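Review: Five Nights on the Kellell, the Small Ship from Hailu Coastal
By Sumaiya Bandara
August 5, 2022

I have sailed mostly on big ships, with the water slides and the long line for the breakfast omelet. So when my cousin proposed a small ship for our July vacation, I was not sure I would like it. The Kellell carries 106 passengers and is nearly 76 meters long. On my last cruise the pool deck alone felt longer. We booked a round trip from Dravton, five nights, with four ports and one morning at anchor.

The ship is not new. She was a coastal ferry in her first life, and the company Hailu Coastal bought her and rebuilt the inside. You can still feel the ferry in some places. The stairs are steep, and the doors to the open deck have a high step that caught my foot every day until the last one. If you travel with somebody who does not walk well, I would ask for the exact location of the cabin before paying. There is one elevator and it does not go to the top deck.

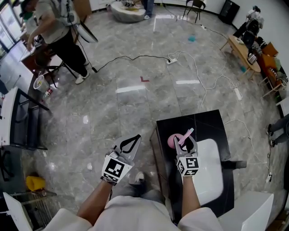

Photo: Piyumi Cassim

Boarding at Dravton was the easiest I have had. We gave the suitcases to a man at a folding table, showed the passports, and were in the lounge with a glass of lemonade before we finished complaining about the taxi. The safety drill was done in person, at the real muster station, with the life jackets on. I know many travelers prefer the new style where you watch a film on your telephone. I prefer to have stood once in the correct place.

The cabin

We had an outside cabin on the main deck, 16 square meters by the deck plan, and I believe the plan. Two beds, a desk, a wardrobe with good wooden hangers, and a window that does not open. The storage is clever. There is a deep drawer under each bed and both our suitcases went in there, closed. The mattress was firm in the way I like and my cousin does not. She asked for a softer topper on the second evening and it was on the bed after dinner.

The bathroom is the weak point. The shower curtain is light and it comes toward you with the warm air, and the drain is slow, so the water travels out to the door when the ship leans. We put a towel on the floor each time. The shampoo in the wall dispenser made my hair like straw. Bring your own. On the good side, the water was always hot and the pressure was strong, even at the hour before dinner when everybody is washing.

Noise depends very much on the position. We were in the middle and heard only a low hum from the engine. The couple at our dinner table had a cabin at the very front and they woke up with the anchor chain at Konach. They said it was like a truck full of spoons. The company offers a lower fare for these front cabins but does not write the reason anywhere on the booking page, and I think it should.

Finding your way on board

My biggest complaint is the signs inside the ship. Each corridor has the same blue carpet, the same framed map of the coast, and the same brass lamps, and the port side is a perfect mirror of the starboard side. The cabin numbers are small and set low beside the handle. I went to the wrong door more times than I want to admit, and once I tried my key for quite a long time while a gentleman inside asked politely who I was. 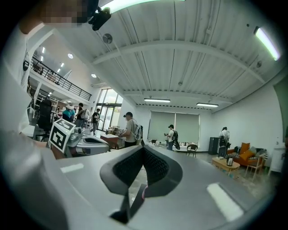

The deck plan by the reception desk did not help me much, as it is drawn with the front of the ship pointing down, and you must turn it in your head. What I would want is a simple mark on the wall that is different on each side. The gray shell in the photo has what I mean: a short white stripe on the left and a longer one on the right, set at an angle. Paint something like this at the top of every staircase and I would have known which way to turn, even half asleep. I wrote this on the comment card. The hotel manager read it in front of me and said they had heard it before.

Food and drinks

There is one dining room and one seating, and you may sit where you want. Breakfast and lunch are a buffet, not large, but everything was filled again quickly. Dinner is served at the table with a choice of fish, meat, or a vegetable dish. I had fish on four evenings and it was excellent on three of them. The fourth was a cod that had waited too long. The bread is baked on board and I ate too much of it, with a salted butter they buy in Konach.

The vegetable dishes were less careful. Twice it was stuffed pepper, with the same rice. A vegetarian passenger told me she ended up asking for two starters, and the kitchen did this without any problem.

House wine and beer are included at dinner. At other hours you pay, and the bar prices were fair for a ship. Coffee from the machine in the lounge is free all day. It is not good coffee. The bar has a proper one that costs extra, and by the third day I had given up on the machine.

Ports and excursions

The advantage of a small ship is that it goes to the center of the town. At Konach we tied up across from the fish market and walked off with no bus and no ticket. I liked this stop the most. We had a whole day, and the ship left only after dark, so you could eat on shore if you wanted.

The excursions sold on board are a mixed matter. The guided walk to the lighthouse was well paid money, with a guide who grew up there and knew when to be quiet. The "coastal villages panorama" was a bus that stopped twice, both times beside a shop. I would skip that one. You must also decide the evening before by putting your name on a paper list, and for the kayaks the list was full before we had finished dessert. Go there before you eat.

The morning at anchor was partly lost to wind. The captain announced it early and clearly, and explained the new plan — a slow pass along the cliffs, with hot soup on deck. I thought it was handled well. Some passengers wanted money back. The conditions say that weather changes are not refunded, so read them.

Service and atmosphere

The crew is small and you see the same faces in different jobs. The young woman who cleaned our cabin also handed out the landing vests. They learned our names by the second day, and it did not feel like a trick. In the evening there is a pianist in the lounge until ten, and after this the ship is very quiet. There is no casino, no theater, and no club for children. I saw two children on board and they looked a little bored, even with the board games.

The internet on board is slow and costs extra by the day. I bought one day and did not buy another. In port my telephone worked normally.

Who should book it

I would go again, in a cabin in the middle of the ship and with my own shampoo. For people who like to read on deck and be in bed early it is a very good choice. For families, or for anybody who needs a step-free ship, I would look at something else.

Good: location in port, crew, fish and bread, hot water, storage in the cabin
Less good: corridor signs, shower curtain and drain, excursion list on paper, repeated vegetable dishes
My rating: four out of five

I paid the full fare myself. Hailu Coastal did not know that I would write a review. The fare included all meals, port fees, and tips; the excursions and bar drinks were charged to the cabin and settled at reception on the last morning, where the line was short but moved slowly, so go down before breakfast if you have a train to catch.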